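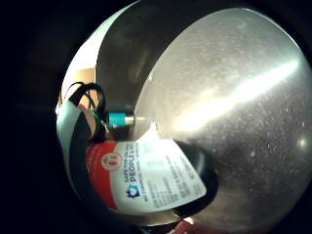 Big steel bowl, black container on its side. 

23rd November

Quick one tonight, I have bread in the oven and maybe forty minutes before I fall asleep on the couch.

So. Moved in to the Miltcombe place in January and told myself I'd bake all our bread for a year. Not there yet but close enough to write down what stuck, mostly so I stop answering the same emails one by one. Sorry if I owe you a reply. I probably do.

Flour first. Everybody asks about flour. I use the plain white bread flour from Berisha, the corner store at the bottom of the hill, whatever they have in the big paper sacks. Tried the fancy stone ground stuff for a month. Nice smell, heavy loaf, kids picked at it and left the crusts. Went back to the cheap sack. Might try a bit of rye again in the new year, a handful, no more.

The starter is called Wendero. Don't ask, the kids named it, some character from a game. It lives in the fridge door next to the mustard. I feed it when I remember. It has gone gray on top more than once and I just pour that off, feed it twice and carry on. Still going. People write to me in a panic about theres and I think most of them are feeding it too much and worrying too much.

What I do now, weekdays:

Mix after dinner. 400 grams of flour, water, salt, big spoon of starter. I used to weigh the water. Now I go by feel, which is a terrible thing to tell a beginner, so weigh it, okay. Sticky is fine. Soup is not.

Cover it, leave it on the counter. Fold it a few times while I do dishes and lunches. Wet hands. If I forget a fold, oh well.

In the fridge before bed. Bake next evening. Or the evening after if soccer runs late.

That's the lot. I had a whole spreadsheet back in spring with rise times and room temperatures and I haven't opened it since the school year started.

The oven. Ugh. Came with the house and the dial lies. I set it to what should be hot and got pale sad loaves all through February, thought it was the flour, thought it was the yeast in the air (my mother-in-law's theory), even thought it was the water up here. Then bought a cheap oven thermometer and the thing was running way cold. So now I crank it past where I want it and wait a lot longer than the little light says. Should have done that on day one. If your bread is pale, buy the thermometer before you buy anything else.

Pot with a lid, yes, I think so. I borrowed one in the summer and the crust was so much better that I caved and bought a secondhand one. Chipped on one handle. Heavy as a car battery. I burned my wrist on it in August and then again in the same spot 2 weeks later, so now there are long oven mitts on the hook and I use them.

Things I gave up on — proofing baskets (mold, couldn't get them dry in our kitchen), scoring patterns, baguettes. Baguettes most of all. Three tries, three doorstops. The bakery in Isura does good ones and it's on the way back from swim practice anyway. I buy two and one gets eaten in the car.

Pizza dough though — same dough, little more oil, and nobody complains. Fridays are pizza now. That came out of a loaf that wouldn't hold its shape, I just flattened it and threw sauce on. Best accident of the year.

Leftovers, since somebody asked. Stale ends go in a bag in the freezer. When the bag is full I do crumbs, or croutons in a pan with garlic, or that bread soup with beans which I love and the kids tolerate. The really hard heels I soak and put in meatballs. Don't keep bread in the fridge, it goes like cardboard. Freezer or counter.

Is it cheaper? A bit. Not if you count the pot. And the oven on every other evening can't be helping, I haven't looked at the bill properly and am not going to before the hollidays.

Next up I want to get the rolls right, the soft kind you pull apart. Mine are too chewy. Somebody told me to add potato to the dough. If you've done this tell me how much, and do you mash it hot or let it cool?

Okay timer is going. Have to get the lid off.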